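Workshop notebook - small parts bench
Saturday, March 14, 2020

Came in to do the thing I have been threatening to do for weeks, which is get the odds and ends off the marble top and into something with compartments. Idrisa brought in the woven caddy and I am in love with it already. It has a dark rim, a proper divider, and enough height that a bulb can stand in it without rolling away the minute you lean on the table.

Starting state: one shoebox of mixed hardware from the Mrema job, one tin of Victor's, and whatever had washed up around the edges since the last clear-out. I set myself a limit of 26 things for the marble end. Anything over that goes back on the shelf or home with its owner. (Victor, the tin is on the shelf. I have not thrown out a single thing from it, including the key that fits nothing.)

First pass was sorting by how often I reach for it. Bulbs come out all the time when we are checking lamp fittings, so they get a compartment to themselves. The C-clamp is too heavy for the caddy, and I like it out on the marble anyway, close to hand. Same for the little socket adapter, which I keep putting down and losing! I ended up parking it at the clamp, and it does make the adapter much easier to spot. 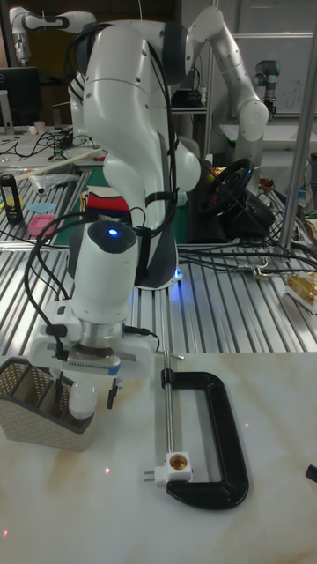
What looks like a bulb in the right-hand compartment, clamp and socket adapter alongside.

Very pleased with how that looks. The beige weave sits nicely against the marble, and the dark divider makes it easy to see which side is which from across the room. I had been going to buy one of the clear plastic drawer units from Tadden (nine drawers, labels included) and now I don't think I will. Drawers get shut, and then you forget what's in them. With an open top I look down and there it all is.

Notes on the caddy itself:
- It slants, so tall things go toward the high side. Short things disappear if you put them there. I lost a fuse that way within ten minutes.
- Screws are hopeless in it loose. Put them in a jar or a small box first and drop that in.
- Crumbs and sawdust get into the weave. Soft brush, then a barely damp cloth. Idrisa says a vacuum with the brush head is fine too, I haven't tried.
- It is light. Load the heavier bits first or it slides when you pull something out.

Then a short argument with myself about the clamp. I keep saying it should hang on the wall with the others, and I keep wanting it on the table. The threaded rod sticks out a long way and takes up room, so if it stays it should lie along the edge with the screw pointing away from whoever is working. Decision: it stays for two weeks and we see if anyone complains.

Idrisa wants the adapters kept together with their prongs all facing the same way. I laughed at first, but she has a point - when they all face left you can tell at a glance which kind is missing. Trying it.

Had lunch, came back, and looked at the long slatted table behind with fresh eyes. That one is next. The green cutting mat has turned into a parking spot for the folded cloths, and while I am glad they are folded (a big step up from February!) it means moving the whole stack whenever somebody wants to cut anything.

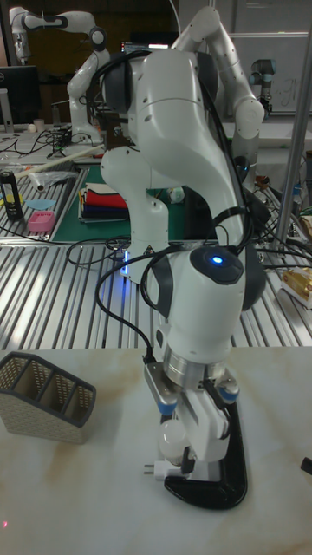
Organizer at the left of the marble top. Cloths still on the cutting mat behind.

Plan for the back table, in no special order. Cloths go into the shallow bin under the window, reds and blues mixed, I don't care as long as they stay folded. The black bottle and the small pink box need a home, and so does the light blue flat thing next to them. The long white rod can stand in the corner with the offcuts. The plastic bag gets smoothed out and saved, or binned if it has holes. The yellow and gold package I am leaving exactly where it is until I've asked Victor.

Also want to try the Cuvier trick of drawing round each tool on a sheet of paper and leaving the sheet under it for a few days. I did this years ago with my own bench at home and it was the best 200 minutes I ever spent on tidying. Most of the outlines were wrong by the end of the week, and that told me where things really wanted to live. The marble would be perfect for it, paper shows up well and tape comes off clean.

To pick up: felt pads for the caddy feet, two small lidded jars, more labels. The Firnance catalog has the jars but check the lid size first, last time they were too wide for the compartments.

Left for Monday: the back table, and asking Victor about the key.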